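Home | Stories | Get Involved | Contact
Print this page | E-mail this page

Okay friends, settle in, because I've been promising to tell you about the Himden well for weeks and I keep getting distracted by supper. This is going to be a long thread. You know me.

First, the news, in case you only read one post: the school at Himden has running water. A borehole, a hand pump, and a tank on a concrete stand beside the kitchen. It opened on Thursday and I cried on the phone, which surprised none of my children.

For anybody new here, Himden is where Dorin Marinescu taught for two years before he came to live in our town. He still calls the head teacher every Sunday evening after church, and it was on one of those calls that he heard the girls were missing morning lessons to fetch water.

Dorin mentioned it at a potluck. He wasn't asking for anything! He was just sad about it, holding a plate of Lenka Vávra's dumplings, and Lenka put down her spoon and said, well, what does a well cost?

More than we had, was the answer. We started with $274 from a bake sale and a very optimistic spreadsheet. I still have the envelope with the number written on it in green marker. 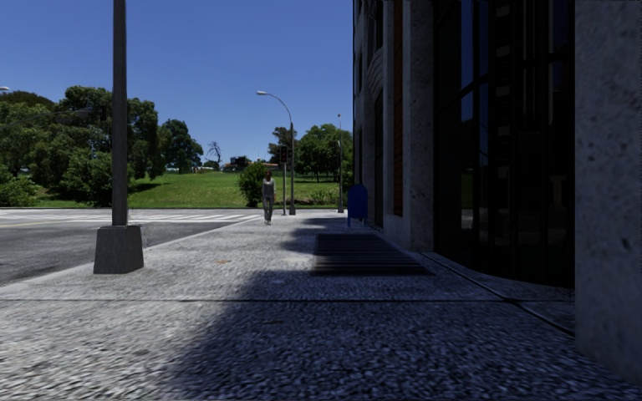

Sunlight and shade on the pavement, with the park lawn up ahead.

So then came the walk. The idea was simple: you walk as far as the Himden girls walk for water, there and back, and people sponsor you. Perihan Kırmızıgül drew the route and made every one of us carry a full jug for the second half. My shoulders have opinions about Perihan.

We hoped for maybe a few dozen people and 300 signed up. We ran out of jugs. Abelardo Cuervo drove to three different hardware stores and came back with buckets, a watering can, and (bless him) a soup pot with a lid.

A lady I had never met walked the whole way in her church shoes with her grandson, and at the end she told me she'd carried water as a girl herself, and that the trick is to float a leaf on top so it doesn't slosh. I've been thinking about that leaf ever since.

I also want to say something about the drilling, because a few of you asked where the money went. We didn't pick the site or the crew. The parents at the school did that. They wanted Barbu, a small outfit from the next district, because Barbu had fixed pumps nearby and would train two of the mothers to look after this one.

The first hole was dry. That was a hard week. Florin Onu, who keeps up our side of the paperwork, called me late and read me the message twice, and we both just sat there. The parents met, chose a second spot closer to the mango trees, and that one came in clear.
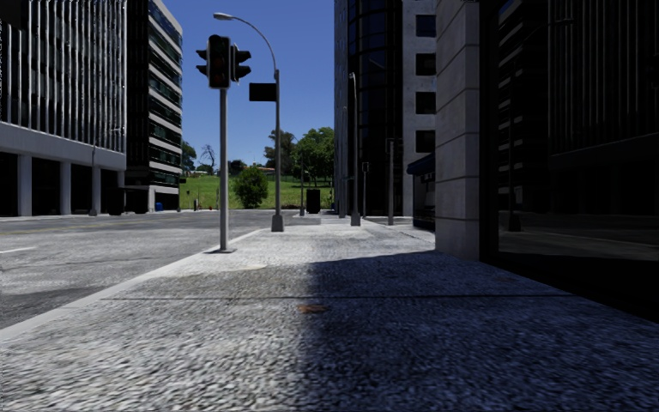

Walkway and curb beside the road, with buildings along the right.

There are 881 students at the school. Dorin read me a letter from one of them, a girl in the sixth grade, who says she likes the pump but the handle is too stiff and could somebody please tell the mothers. Somebody has told the mothers.

What's next? The clinic at Mirnton has asked whether we'd help with a roof tank, and there's a smaller school out at Ladier that Dorin wants us to hear about before we promise anything to anyone. We'll talk it over at the December potluck. Come even if you can't give a cent, we need people who can fold chairs.

If you walked, baked, drove, or lent us a soup pot, thank you, thank you. Abelardo still has the pot. It's blue, with a chip on the lid, so message me if it's yours.

Oh, and Lenka says yes, there will be dumplings.

Last updated: December

Print | E-mail | Back to Stories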